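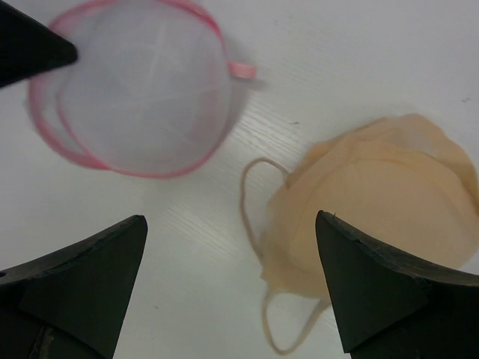 The Long Way to Plostgate

The two airlines want you to think of it as one trip. You book in one place, drop your bag once, and somewhere over the water the name on your boarding pass stops mattering. That was the pitch in June, when Zimville Air and Phetsri Airways said they would start selling seats on each other's flights and share the money on the route to Plostgate.

I have sat through a lot of these announcements. They come with a map full of curved lines, and the lines always make the world look well connected. What the map leaves out is how many of those lines existed the day before.

In this case, most of them did. The partners say their joint network covers 2,547 city pairs. Ask how many of those a passenger couldn't already book through a travel agent or with two browser tabs open, and the answer gets vague. Wiroj Prasertsri, who runs alliances for Phetsri, told me the question "misses the experience side of it." I asked what the experience side was. He said single check-in, aligned bag rules and lounge access for upper-tier members. Single check-in is worth having. The bag rules, when I looked them up, were aligned on 14 routes, with the rest to follow at a date neither carrier would give.

Then there is the fare. Before the deal, Zimville and Phetsri both flew Ustumow to Plostgate, a flight of 1,277 miles, and they fought over it. Phetsri would cut, Zimville would match, and people in Ustumow got used to flying to see their grandchildren for less than the price of a decent hotel room. Under the new arrangement the two airlines set schedules together and split the revenue. They still publish separate fares. I checked them on and off for several weeks and I never found them more than a few dollars apart.

"You don't need a secret meeting when the meeting is the product," said Olanrewaju Igwe, a former fare analyst who now advises airports. He isn't against partnerships as such. Some thin routes can't support two half-empty planes, he said, and a shared flight beats a canceled one. But Ustumow to Plostgate was never thin. The evening departures were full most of the year.

Chanida Kamolrat, Zimville's commercial chief, disputes nearly all of this. She says costs were rising anyway, that the old fares were "promotional and not sustainable," and that the combined timetable gives travelers better spacing through the day. She is right about the spacing. Two flights that used to leave at 7:10 and 7:25 in the morning now leave three hours apart. There is also one fewer flight in the evening, a point the press kit handles in a footnote.

The loyalty programs deserve their own paragraph, mostly because the airlines gave them six pages. Members can earn points on either carrier. Spending them is another matter. A Zimville member flying on a Phetsri plane earns 2,660 points for a standard round trip to Plostgate, and I couldn't find a partner seat anywhere in the chart that came within shouting distance of that number. Chutima Wannasri, a nurse who makes the trip to look after her mother, has been saving points for years. She tried to book a reward seat on the partner airline and was told to call. When she called, she was told to use the website.

Regulators have signed off for now, with a review to come. The airlines will hand over fare data, and an outside economist will go through it. Kamol Jaidee, who sits on the passenger council at Plostgate, has asked that the data be made public. He has asked in writing twice. The last reply thanked him for his interest and said his comments had been shared with the partners.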